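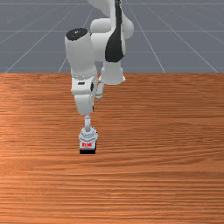 FLULIS OPENS ITS GRIPPER COMPARISON BENCH TO EVERYONE, INCLUDING PEOPLE WHO SELL GRIPPERS

11 March 2026. Flulis, which tests robot hands for companies tired of reading brochures about them, today released Trakico, a simulated workbench for comparing grippers and arm controllers under the same conditions. It runs on an ordinary office computer and needs no safety fence. The standard Trakico task is dull on purpose. A white arm, a wooden tabletop, a gray floor with grid lines and one small cube with a red marking on its face are all the scenery a gripper gets, and all the excuses it gets too. The cube is held by the top, just above the wood, where a clumsy controller has very little room to be clumsy in.

The first results published with the release compare 2 controllers, Serra and Filtik, driving the same simulated arm and the same gripper. Each was given 300 attempts at picking up the cube, moving it and setting it down again. Serra dropped or missed the cube 5 times. Filtik did so 18 times but finished its run sooner, a fact the Filtik team has asked us to mention and which we are now mentioning.

Flulis does not name a winner. A packing line that handles soap may be happy to trade a few drops for speed. A packing line that handles light bulbs may want to think it over. The full logs are included so that buyers can argue from the same numbers, and sellers can argue with them.

Trakico lets users swap the gripper, change the controller, adjust the friction between finger and cube, and move the starting position. Every run is saved with its settings. Anyone who reports a remarkable success rate can be asked for the file, and the file will show whether the friction was set to something closer to glue.

A simulated cube has its limits. It does not get greasy, arrive slightly crushed or come wrapped in film that slides off in the gripper. Flulis recommends using Trakico to narrow down a list, then testing the survivors on real hardware with real products before signing anything. Customers who skip the second step are welcome to call us afterward, and many do.

A second set of tests, covering soft fingers and suction cups, is planned for October. Vendors who want their equipment included may send a model and a controller file. Adjectives are not required.

Availability

Trakico is a free download from the Flulis website, along with the cube task, the Serra and Filtik logs and a setup guide. Paid support is available for companies that want to add their own parts to the bench.

About Flulis

Flulis runs independent comparisons of grippers, arms and controllers for manufacturers and warehouses. It does not make or sell robots, and accepts no fee for placing a product in its tests.

Press contact: Flulis Press Office, through the contact form on the company website.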